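School meal reimbursement, a thread. Amard County's summer numbers are out and the reporting method changed, so the year-over-year comparison most people are posting is wrong.

1/ Old method: each site filed a monthly claim by meals served. New method: the sponsor files one claim for all its sites. Amard now shows 4 sponsors where it used to show a long list of sites. That is a change in the form. It says nothing about access.

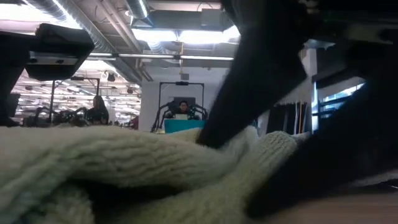 2/ The Floden sponsor claim lists 2118 lunches for July. Of those, 555 were non-congregate, meaning picked up and eaten elsewhere. Under the old form these sat in a separate column and were left out of the county total.

3/ If you want a fair comparison, add last year's pickup column back in before you subtract. The county spreadsheet has it on the second tab.

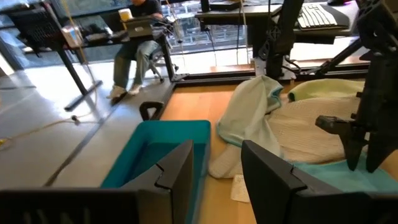
4/ Hlongwane is harder. Its claim was returned for 131 meals with no meal-type code. Those are shown as zero until the corrected claim is accepted. The meals may well be paid later, but they are missing from the table today.

5/ Wedavden did not file as a sponsor. Its sites were folded into Floden's claim, so the blank row is a bookkeeping result. Do not read it as a closure. 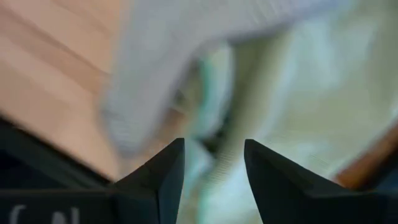
6/ The rural pickup rule depends on the site address, and the sponsor form has no field for it. I have asked the county for the site-level file. Will add it to this thread when I get it.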